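### 5.3 Loss of wrist communication during contact

The most serious fault in the trials was a loss of communication with the wrist motors while a tool was touching the board. We treat it separately from the grasp and placement errors in Section 5.2 for two reasons. It left the arm in an undefined state, and it was not caught by the monitoring we had in place when the trials began.

Of 777 recorded episodes, 31 contained at least one dropout longer than the 1000 ms limit at which the controller is supposed to stop both arms. In all 31 episodes the affected arm was the one holding the tool. The other arm, which steadies the board, kept receiving commands and kept following them. The two arms therefore stopped sharing a common plan for as long as the dropout lasted, and in four episodes the steadying arm pushed the board sideways against a tool that was no longer moving away.

**Sequence of events.** The log entries follow the same order each time. The wrist motors stop answering position requests. The Walden controller repeats the last value it received and marks the reading as valid, so the planner sees a wrist that is holding still. The planner then asks the shoulder and elbow joints to make up the missing motion. With the tool tip on the board, this raises the contact force until either the tool slips in the gripper or a shoulder motor reaches its current limit. Only the second outcome produced a stop in the original setup.

One episode in January ended differently. The tool slipped, the arm kept moving, and the gripper struck the edge of the board hard enough to crack a finger pad. The operator used the hand switch. There was no injury, and the enclosure had been checked before the session, but the event met our own definition of a safety incident and the trials were suspended until the cause was known.

**Search for the cause.** We first suspected the motor firmware, which had been updated shortly before. Rolling back to the older version did not change the dropout rate. We then replaced the bus adapter with a spare from the Skernari rig, again without effect. The fault was finally reproduced with the motors powered and the planner off, by moving the arm by hand through the poses logged just before each dropout. Communication failed in a narrow range of wrist roll, near the end of travel, when the forearm was also stretched toward the middle of the table.

In this pose the wiring at the wrist is pulled tight, and a crimped contact in one of the motor connectors moved enough to open the line. The contact looked sound and passed a continuity test at rest. A second connector on the same arm showed the same defect at an earlier stage. Both came from one batch of Fladus harnesses that we had shortened in our own workshop, so we do not attribute the fault to the harness as supplied.

Figure 7 shows the two arms working over the board. Cable is fixed to the links with ties along their length, but slack at the wrist has to be left free for the joints to turn, and this is the part of the run where the failures occurred.
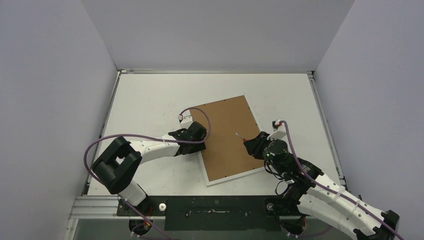 **Figure 7.** The two-arm workspace. The right arm holds a thin tool over the brown board; the left gripper rests over the board's left edge.

**Changes made.** The shortened harnesses were replaced with full-length ones. The wrist roll limit was reduced at both ends, which removes the pose that loads the connector at a small cost in reach. In software, a repeated reading is now marked as stale after three cycles, and a stale reading on either arm stops both — the earlier rule had been applied to each arm alone. We also added a check on the difference between expected and measured shoulder current, as suggested by Verschueren for a similar layout.

After these changes we ran 71 further episodes with the same task and tool. No dropout passed the limit. Two short ones were logged, each under 40 ms and each flagged as stale, and the arms stopped as intended. We have not found the source of these two.

The main limit of this analysis is that stale readings were not marked in the early logs. Dropouts had to be inferred from runs of identical values, and a wrist that is commanded to hold still produces the same pattern. Episodes with long pauses were reviewed by hand by Arsen Yurchenko and Matvii Stetsiuk, who disagreed on five of them. Those five are not included in the 31.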